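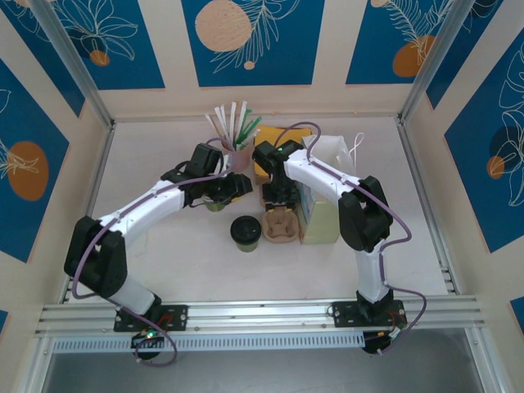

ラストヴィル、10月25日(月)

プレルサイド映画保存局は、当地のドゥムラオ座が所有する三面式上映用プリント一組について、登録の可否を判定するための現地調査を実施した。調査官はメイニル・フィリップスである。以下は、調査官が局に提出した報告書の草稿であり、様式に定める項目に収まらなかった部分を含む。

一 調査の経緯

ドゥムラオ座は、客席数346、湾曲した大型スクリーンに三台の映写機で左・中央・右の画面を並べて投影する方式を今日まで維持している劇場である。同方式の劇場はかつて沿岸の各市に存在したが、現在、定期上映を行っているものは当館を除いて確認されていない。

当館から保存局に対し、長編『スコルノフ』の登録申請があったのは九月のことである。申請書は映写技師エドガルド・エヴァンヘリスタ氏の自筆によるもので、「欠損」の欄は空白となっていた。局の担当係はこれを記入漏れと判断し、電話により照会を行ったが、同氏の回答は「見に来ていただきたい」の一点に尽きた。よって調査官の派遣が決定された。

調査官は前夜の列車で到着し、駅前の宿に投宿した。宿の主人は、ドゥムラオ座に用があると聞くと、座席は中央より右に寄って取るようにと助言した。理由を尋ねたが、主人は帳場の電話に呼ばれて席を立ち、回答は得られなかった。この助言は調査の手続と関係しないが、後述の事項に照らし、ここに記録する。

二 プリントの計測

計測は午前九時より、映写室に隣接する巻き取り室で行った。室内には作業台が二台あり、うち一台は脚の長さが揃っていないため、厚紙を挟んで水平を保っている。エヴァンヘリスタ氏は計測のあいだ入口に近い椅子に腰を下ろし、求めがあった場合に限り発言した。

左画面用プリントの全長は3,314メートルであった。中央画面用プリントもこれに一致した。両者とも褪色はあるが、目穴の損傷は軽微であり、継ぎ目の処理は極めて丁寧である。とりわけ第四巻に集中する継ぎ目は、指の腹で触れても段差を感じない水準に達しており、調査官はこれまでの職務においてこれに並ぶ仕事を知らない。

右画面用プリントも、全長はやはり3,314メートルであった。ただし第六巻の後半に、画像を持たない黒味のフィルムが挿入されていることが確認された。上映時間に換算して90秒近くに及ぶ。音声は別のフィルムに収められているため、影響を受けていない。

調査官は、当該箇所が欠損に当たることを告げ、申請書の空白について説明を求めた。エヴァンヘリスタ氏は、「そこは欠けておりません」と述べた。調査官が黒味のフィルムを光に透かして示したところ、同氏はうなずき、それが自分の継いだものであることを認めたうえで、同じ言葉を繰り返した。

規程第十二条によれば、欠損とは「封切時に存在した画像が、当該プリントにおいて失われている状態」をいう。同条に従う限り、疑義の生じる余地はない。調査官はその場で規程を読み上げた。同氏は最後まで静かに聞き、午後の回をご覧になってからお書きになってはどうか、と提案した。

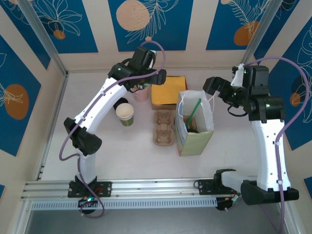 読了時間 9分

三 作品について

『スコルノフ』は、同名の岬に住む灯台守の一家を描いた作品である。筋は単純であり、父が灯台を去り、娘が残る。封切当時の批評はおおむね冷淡で、三面式という方式の大きさに物語が釣り合っていないとの指摘が多かった。嵐の場面だけは例外的に評価され、方式の宣伝用に別途編集された短縮版も巡回したと伝えられるが、その所在は明らかになっていない。

問題の第六巻は、嵐の翌朝に当たる。中央画面には灯台の戸口に立つ娘が置かれ、左画面には陸へ続く道が延びる。右画面は海である。局の所蔵する撮影台本には、この箇所の右画面について「海。何も来ない」とのみ記されている。

右画面の原版は、撮影所の倉庫が整理された際に廃棄された。したがって、当館のプリントから失われた画像を他の素材によって補うことは不可能である。この点は出張に先立ち局内で確認済みであり、エヴァンヘリスタ氏にも伝達した。同氏は既に承知していた。

四 上映の立会い

午後の回の観客は、調査官を含めて十一名であった。調査官は宿の主人の助言を思い出し、中央より右に寄った席を取った。先に来ていた観客もことごとく右側に座っており、左側の座席にはひとりの姿もなかった。隣席の婦人は膝に毛糸の手袋を置いていた。館内の暖房は十分に効いており、調査官はこのことを不審に思ったが、質問は控えた。

上映は定刻に始まった。三台の映写機の同期は良好であった。画面の合わせ目には、この方式に固有の細い揺らぎが見られたが、鑑賞を妨げるほどのものではない。嵐の場面では低音により床が振動し、前列の観客のひとりが帽子を押さえた。

第六巻に入り、娘が戸口に立った。右画面が暗くなった。

このとき、客席の右手、スクリーンの端に接する壁の厚い幕が、内側から静かに引かれた。幕の後ろは両開きの扉であり、扉も続いて開かれた。外は劇場の裏手の岸壁である。湾曲したスクリーンの右端が途切れるその位置に、海があった。

海は灰色で、画面の左と中央に残る朝の色よりも幾分暗かった。水平線の高さは、中央画面の奥に見える水平線の高さと一致していた。調査官は立ち上がり、次に腰をかがめ、目の位置を変えて確認を試みたが、一致は右寄りの座席に座った場合に最も正確であった。冷気が客席に流れ込んだ。隣席の婦人は手袋をはめていた。

音声のフィルムは、波の音を流し続けていた。外の波の音がこれに重なり、二つは少しずつずれて聞こえた。調査官は計時を行うべき立場にあったが、時計を見た記憶がない。

扉が閉じられ、幕が戻り、右画面に再び画像が現れた。画像は海であった。観客は姿勢を変えず、手袋を外す者が数名いた。上映は最後の巻まで支障なく続き、場内の照明がともった。

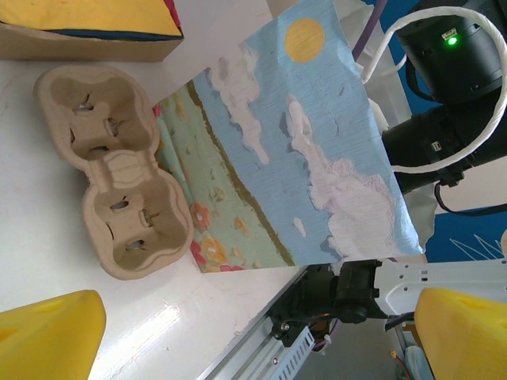

終映後、調査官は映写室を再度訪れ、幕と扉の操作について聴取した。エヴァンヘリスタ氏によれば、扉はもともと大道具の搬入口である。三面式の導入に際してスクリーンの枠を組んだ大工が、搬入口をふさぐことを嫌い、枠の端を扉の縁に合わせて納めた。操作には映写室から伸びる一本の綱を用いる。滑車は劇場が芝居小屋であった頃のもので、同氏が年に二度油を差している。

右画面の画像が失われたのは、同氏が当館に着任して間もない冬である。第六巻の後半が映写機の中で止まり、光源の熱で焼けた。同氏は当夜のうちに焼けた部分を切り取り、黒味を継いだ。翌日の上映では右側が暗いまま進み、観客のひとりが窓口で、海が見えなかったと申し出た。責める調子はなく、ただ事実としてそう述べたという。同氏はその晩、搬入口の閂を外した。

以来、この方法による上映は1,124回を数える。回数は同氏の業務日誌に基づく。調査官は日誌の全冊を閲覧した。日誌には各回の入場者数と機械の状態のほか、第六巻における海の状態が一行ずつ記されている。以下に数例を写す。

「凪。船なし。」
「霧。灯台守の娘のほうがよく見える。」
「雪。客の肩に少し。」
「漁船一、右から左へ。画面に入る前に扉を閉める。」
「夜の回。何も見えず。波のみ。客、誰も動かず。」

調査官は、台本に「何も来ない」とあることを告げ、漁船の通過した回が作品の内容と矛盾することを指摘した。同氏は、その点は自分も気にかけており、港に上映の時刻表を渡してあると答えた。守られる日もあり、守られない日もあるとのことであった。

五 局との協議

夕刻、調査官は劇場の事務室から局に電話をかけ、判定について指示を仰いだ。登録課の見解は次のとおりである。第一に、黒味の挿入は明白な欠損であり、申請書の該当欄に記入を要する。第二に、扉の開放は上映環境に属する事項であって、プリントの属性に当たらない。第三に、冬季に屋外へ通じる扉を開くことは、温湿度管理の観点から推奨できない。

調査官はいずれの見解にも異論のないことを述べた。そのうえで、仮に当該プリントを局の保存庫に移し、局の試写室で上映した場合、第六巻はどのように映るかと質問した。登録課は、右側が暗くなるであろうと回答した。調査官は、当館ではそうならないと述べた。しばらく応答がなく、次いで課長が電話に出て、試写室の右側の壁の向こうは何であったかと尋ねた。調査官の記憶では駐輪場である。課長はその旨を書き留めた様子であった。

規程には、登録の対象を「プリント及びこれに付随する器具」と定める附則がある。綱と滑車は器具と解し得る。扉については解釈が分かれよう。海に関する条項は見当たらない。 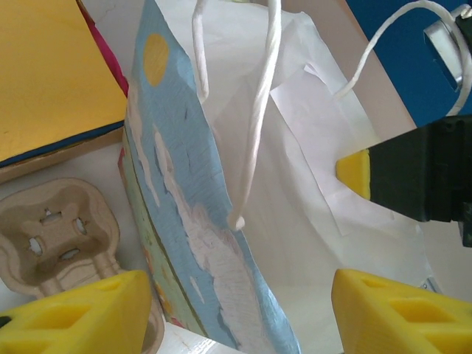
協議の後、調査官は申請書の記入を完成させるため、再び巻き取り室に入った。エヴァンヘリスタ氏は夜の回の準備をしており、第一巻を掛け終えたところであった。調査官は「欠損」の欄を示し、ここに何も書かずに帰ることは職務上できないと説明した。同氏は、書いていただいて差し支えないと答えた。ただし、フィルムの長さは変わっていないので、その旨も併せて書いてほしいとの希望があった。

調査官は、黒味を継いだ位置と時間を記入し、続けて次の文言を加えた。

「右記の区間については、上映地において補填が行われている。補填に用いられる画像は毎回異なり、複製を作成することができない。」

同氏は眼鏡をかけてこれを読み、「画像」の二字の上でしばらく指を止めたが、訂正は求めなかった。代わりに、綱がだいぶ傷んできたので、保存局に予算があるなら新しいものを一本、と申し出た。調査官は、器具修繕の申請用紙が別にあることを案内し、一部を手渡した。用紙には、修繕する器具の使用目的を四十字以内で記す欄がある。同氏はその場で鉛筆を取り、長い時間をかけて記入した。用紙は本草稿に添付する。

六 付記

調査官の帰りの列車は夜の回の終映より早い時刻に発車する予定であったが、調査官は便を翌朝に変更した。宿泊費の追加分については、別途精算を願い出るものである。

夜の回において、調査官は客席には入らず、エヴァンヘリスタ氏の許可を得て映写室から立ち会った。第六巻の後半、右画面の画像が終わる合図として、同氏は左手を上げた。綱は調査官の手にあった。綱は見た目よりも重く、二度に分けて引く必要がある。この点は、今後当館を訪れる職員のために記しておく。

業務日誌の当夜の行は、同氏の求めにより調査官が記入した。記載の内容は以下のとおりである。

「風あり。沖に灯ひとつ。船か否か、判別できず。扉は閉めなかった。」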